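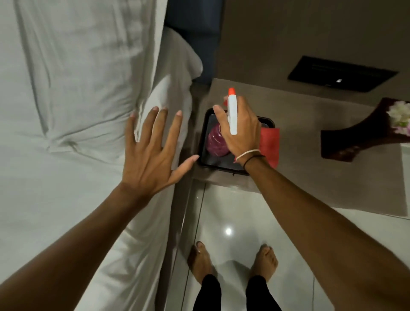

Sidra loved the first room of the morning more than she loved breakfast. The guesthouse at Wimcombe had 15 of them, and at eight o'clock every one was a small untidy world waiting for her! She always began beside the bed, with the sheets still rumpled and the white pillow bulging at the headboard end. The black tray came first, a red cloth hanging over its rim, and she took up the spray bottle with its bright orange nozzle as happily as other people pick up a guitar. She hummed, too – loudly, and mostly the wrong tune.

By the window she stopped and listened. Somebody was coming up the stairs two at a time.

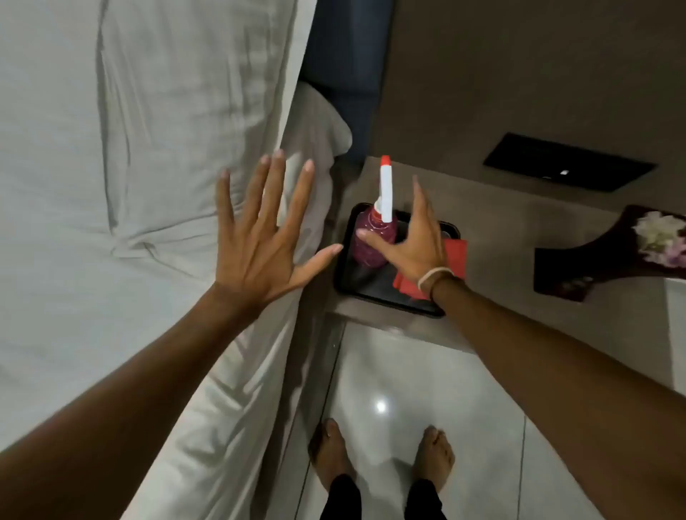 Mehwish wanted to know why on earth she didn't make the bed first, like every other person in the building. A made bed, she said, made the whole room look finished, and then you could dust in peace.

"But then I'd miss the best bit!" said Sidra. "You get all the little things shining, and the bed goes last, like the icing."

Mehwish sat down on the windowsill and thought about icing. Downstairs Rodel was dropping pans and apologizing to them.

"Fine," she said. "Show me the table again. Slowly."

So Sidra showed her: tray, cloth, stone top, then the dark red vase with its pink and white flowers, which she greeted with a nod.

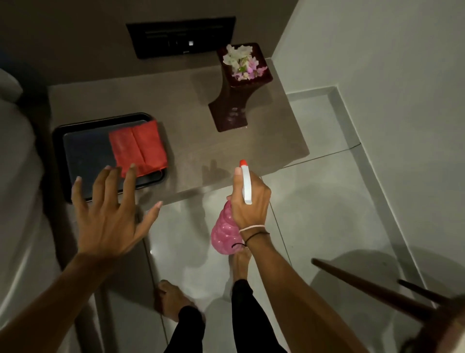
## Monday

Mehwish did room 2 by herself, table first. It took her 40 minutes, and Sidra could hear her humming all the way from the landing.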